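How to compare two gripper fingers using dinner

Every gripper looks brilliant picking up a cube. Cubes are the participation ribbon of manipulation. If you want to know which fingers to leave on the arm, give them chopsticks.

Step 1. Put the sticks in a bin. Don't tidy them. Run your flat fingers first, then the ribbed ones, from the same start pose.

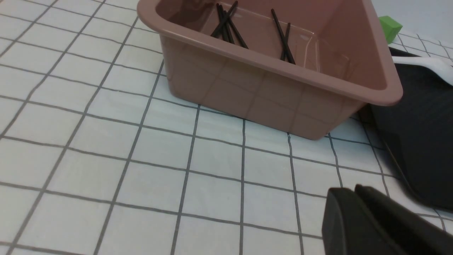
How many tries should each finger set get?
Do 30 per set. Fewer than that and you're mostly measuring your own mood.

Step 2. Set the close speed in Drotico before you touch the force limit. We did it the other way round at the Hitville bench and spent a Monday fishing sticks off the floor. Start force at 50 on the controller's scale and work down.

Step 3. Move on to a tray with sticks in pairs, and add soup spoons. Score a pair as one pick only if both sticks come up together — one stick is half a dinner.

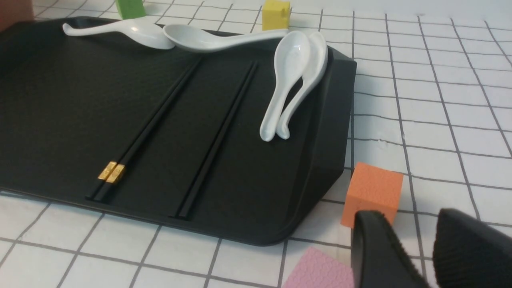

Chopsticks in pairs, spoons along the far side, gripper at lower right.

Step 4. Check the wrist camera exposure. Black sticks on a black tray are a rotten thing to ask of any detector, so lock the exposure by hand and leave it locked for both finger sets. Glossy spoons will try to talk you out of it.
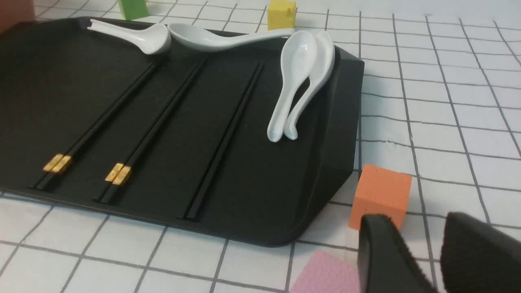 Do I need to recalibrate after swapping fingers?
Redo the tool centre point every time, even if the new fingers are meant to be the same length. The camera calibration can stay if the mount hasn't moved.

Step 5. Export the log from Wemudier and sort by failure type, with slips and missed grasps in separate columns.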